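Let the cutting board be a toy tray

I own a good many trays. A lacquered one from my aunt, a tin one with a Cuervo logo that came home from a bar in my twenties, and a padded thing meant for eating dinner in bed. When kids come over and the blocks come out, I walk past all of them and reach for the maple cutting board. 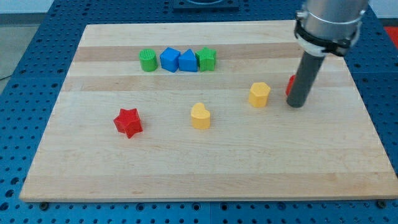

By Hakim Gunawan
Savcombe Neighbor, Home and Opinion
2021-08-09

My sister thinks this is disgusting. Boards are for onions, she says, and toys go on the floor. I've heard her out (twice, over dinner, with diagrams) and I still think she's wrong.

Small shapes need an edge. Put a star and a heart on a rug and they sink into it, and by bedtime you're finding them with your bare heel. On a big table they drift off behind the mail. A board gives them a place that's theirs, and a kid gets that right away! I've never had to explain it. Blocks on the board are in the game, blocks off the board are out.

It's also the right kind of plain. Last April I priced a proper play tray from Tunotum, with molded compartments and a printed pond, and it cost more than my board did. The compartments bothered me most. Once there's a slot for the star, the star goes in the slot and you're done. I like a surface that has no opinion.

And wood is nice to look at, which should count for something in a house where a kid owns 900 plastic objects. Red and yellow look terrific on pale maple – you notice the colors more, and the grain too.
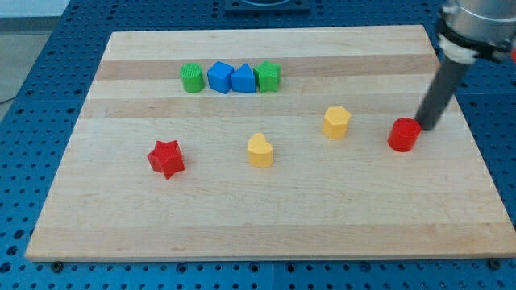

Lining things up is where a board really earns its keep. Butcher-block types are glued up from strips, and the strips don't all match, so you get stripes for free. A darker band near the top works as a street, and you can park a green cylinder, two blue blocks and a green star along it like houses, with the red star and the yellow heart still out wandering in the yard. Try getting a street out of a bare white tabletop.

Yes, it has to be a clean board. My friend Amanuel Seyoum keeps one for food and 2 for everything else, which I find excessive, but he also irons his dish towels. I scrub mine with hot water and salt, stand it on edge overnight and oil it when it looks thirsty. If raw chicken is part of your life, buy a second board. Fine. My sister can have that one.

She's visiting next month, and the board will be on the coffee table with the blocks on it. She can bring her own for the onions.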